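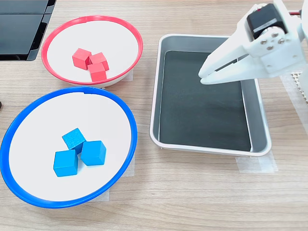
Parents at Limano primary want to know why a colour-sorting kit costing some £300 is being bought for every infant class. The Sirnier set, which arrives in February, is pitched as a first step towards counting and "ordered thinking". What that comes to on the table is red cubes in a red-rimmed bowl, blue cubes in a blue-rimmed one and a shallow metal tray. Several families said they had much the same at home, in the cupboard under the sink.

Safta Pîrvu, whose son is in reception, said the school had been asking for glue sticks since the autumn. "Then they find 2000 pounds for bowls," she said. "I'd like to see what he learns from it that he didn't get from pairing socks."

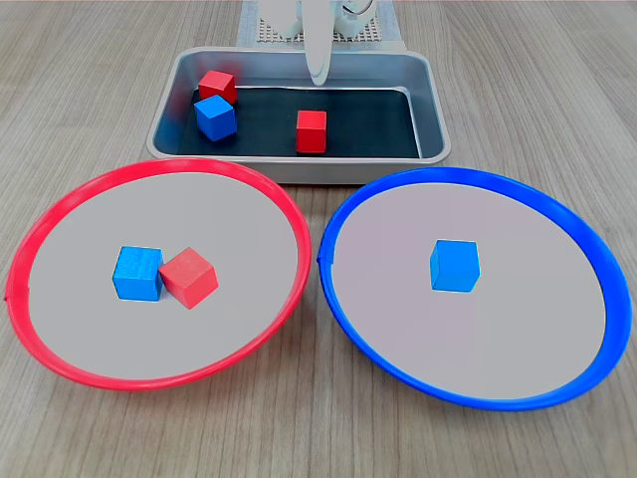

Red and blue cubes in the tray, with the two rimmed plates in front.

Anjani Ngau, who leads infant teaching at the school, defended the order. She said sorting by colour gave quieter children a task they could finish, and that the plain wooden cubes were easier to handle than plastic counters.

Sirnier's leaflet claims children who use the set "settle faster" – but it gives no source, and the firm did not reply when asked for one. Governors will discuss the spending on Thursday. The meeting is open to parents, though only 33 seats have been set out.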